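Site visit notes - Kimard open day, Drovport
Handout for the automation unit, read before lab section
Visit date: August 14, 2018

These are my notes typed up fast from the bus, plus what I scribbled on the back of the program. If you missed the visit, read all of it. If you came, skim and correct me by email. Section 4 is what the lab sheet is built on.

1. Where we were

Kimard runs the test hall at Drovport. Open day is once a year, used to be in April, moved to summer so schools could come. Two halves: the floor tour (real cells, no phones out, yellow line) and the demo room, where they show the planning side on a big screen. Floor tour was short for our group, the line was down for a belt change. So most of what follows is demo room.

Our host was Ryota Kikuchi, who works on motion planning. Talks fast. Good on questions, ask him things if you go next year.

2. What the company does, short version

Lab handling. Trays, plates, racks, moved from one station to the next all day without a person carrying them. Customer brings a layout, Kimard builds it in simulation first, runs the job there, then builds the cell. Kikuchi's line was that the cheapest crash is the one on the screen. Write that down.

Names you will hear and mix up:
Hata - the simulator. Physics plus rendering.
Sirko - the planner. Takes a goal pose, gives back a path for the arm.
They are separate programs. Sirko asks Hata whether anything is touching anything. Hata does not plan. Several of you had this backwards in the discussion.

3. The demo job

Tray transfer. Arm has a tray in the gripper, bins are on a work plate, planner has to get from the current pose to a goal pose given by the operator. Sounds like nothing. The trouble is the tray - once it is gripped it counts as part of the robot, so the collision shape is now arm plus gripper plus tray. People forget the last one. Path looks fine, gripper clears, and the corner of the tray goes through a bin wall.

Kikuchi ran it, paused it, let us look, and asked the room which part would hit first on a straight line move toward the bins. Most said the fingers. Think about it before reading on.
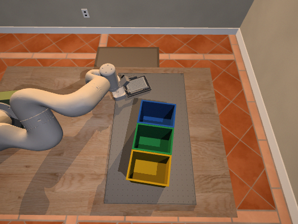
Fig. 1. Simulated tray transfer. Tray in the gripper over the plate, bins in a row: blue, green, yellow.

Points from the discussion, in the order they came up:

The tray is at a slight angle. A tilted tray needs more clearance than a level one becuase its lowest corner sits under the gripper center. If you only check the gripper center point you get the wrong height.

The bins are touching. For the planner that is one long obstacle with three openings, and the rims are the bit to worry about. Thin walls are bad for collision checking if your time step is big. Moving object can be on one side at one step and on the other side at the next and no contact is ever reported. Called tunneling. WILL be on the lab sheet.

Plate with the grid of holes. On a real cell, a plate like that is handy for fixturing, you bolt things down at known spacing and the software model and the bench agree. In simulation you can leave the holes out of the collision model and use a flat slab. Cheaper. Nothing in this job is small enough to go in a hole.

Wrist vs. tray. Somebody asked why bother modeling the upper links if the work is all down at the tray. Answer: the arm bends back on itself, so the elbow region swings through space nowhere near the tool. Tool path can be clean and the arm still hits something behind it.

4. Numbers (copy these)

Sirko was set to 2,000 samples max per query. Kikuchi showed a batch of 1,000 random start poses, same goal. First pass with the coarse step looked great. Then the fine step, and a bunch of the "good" paths were clipping rims. I did not get the exact count, slide went by too fast.

Longest path he kept had 2,170 waypoints before smoothing and 1,278 after. Smoothing = cut corners where a shortcut is collision free, repeat. Every shortcut has to be re-checked with the tray attached. Same mistake as before if you don't.

5. Questions people asked

Does the lighting matter? For planning, no. For training a camera system, yes - shadows from the arm fall over the table and plate and a vision model has to cope with them. They vary the lights on purpose.

Why different colored bins? Easy for an operator to name. "Put it in green" is harder to get wrong than "bin two". Also helps if you're checking a color detector.

Does the floor have to be modeled? As a plane for collisions, yes. What it looks like is only for the renderer.

How close is sim to the real cell? Good on geometry, he said, worse on grip. Friction between fingers and tray is mostly tuned by hand. He would not give a figure.

6. For lab

Bring these notes. You will get a tray, an arm model and three bins in a row, similar to Fig. 1. To do:
- attach the tray to the gripper link in the collision model
- plan to a goal over the middle bin, coarse step
- replan with the fine step, compare
- write half a page on what changed and why

Don't hand in screen captures with no text. Half a page means half a page.

Reading: course pack chapter on configuration space, the part on attached objects. Skip the proofs for now, we'll do them after teh break.

Permission slips for the floor tour go back to the office, not to me.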